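Category: Workshop equipment > Buying and budgeting
Last updated: 01/11/2019
By the equipment desk

Rultex bench kit for pick-and-place work: what the quote leaves out

The Rultex bench kit is sold to small labs that want a working robot station without designing one. Our site at Plotholm bought 3 of them in July. I wrote the budget request and have run the stations since. This review deals mainly with cost and planning, as the arm's technical performance is well covered by its data sheet.

What you get

The kit consists of one light-duty arm, a controller, a parallel gripper with two sets of finger pads, a mounting plate and a licence for the Rultex job editor. The arm is rated for loads up to 500 g at full reach. Delivery took longer than quoted, though all the cartons arrived together and nothing was missing.

The table, cameras, lighting and guarding are not included. The brochure shows all four. Read the parts list attached to the quote, and treat the brochure as decoration.

The object set

Our first trial tasks were household handling: picking up, turning and setting down kitchen items. We priced the Cozma object set, which is boxed, numbered and supplied with a weight certificate for each piece. It is well made but costs more than a spare gripper. We bought ordinary kitchenware for most tasks and kept the Cozma set for the acceptance test, where a repeatable weight matters.

Large bowls deserve a separate line in the plan. The wide mouth exceeds the opening of any small parallel gripper, so the only practical grasp is on the rim, and the load then hangs well off the gripper's centre line. Check the rated moment as well as the rated weight. A shiny finish also brings the ceiling lights into the vision budget.

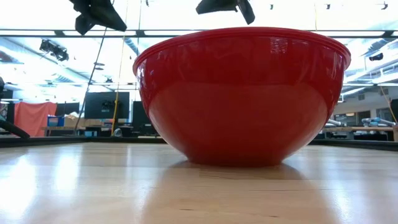

Lighting and table surface

Glare took more of our setup time than any other fault. A glossy plastic bowl picks up bright streaks from overhead panels, and a polished wooden top throws back both the lights and the underside of the object. Depth readings suffer in both places. There are three remedies, in rising order of cost: a matt mat on the table, polarising filters on the cameras, and switched lighting above the station. Price all three at the start, even if you buy only the mat.

The mat costs little. The filters reduce the light reaching the sensor, so allow for longer exposure. Rewiring the lights needs an electrician and, in our building, a permit – budget for the waiting time too.

Mounts and cabling

The Stallari overhead mounts are the best purchase we made outside the kit. They hold their position after a knock and take a standard camera thread. The supplied cable ties are poor. Cable runs from ceiling to bench are longer than a floor plan suggests, and we had to reorder. Measure along the real route and add slack for moving the table.

Consumables

Finger pads wear fastest on smooth plastic, because the gripper has to close harder to hold it. One pair lasted 321 cycles on rim grasps before slipping became regular. On boxes and blocks the same pads lasted far longer. Rultex sells them only in packs, under part group 80 in the spares list.

Verdict

The arm is sound and the job editor is plain and quick to learn. The price is fair for what is in the cartons. As a basis for a budget, the quote is incomplete – ours needed a second request for mounts, mats and pads. Recommended for teams that already have a table and some camera experience. Teams starting from an empty room should ask for a quote for the full station and compare it with other suppliers before signing.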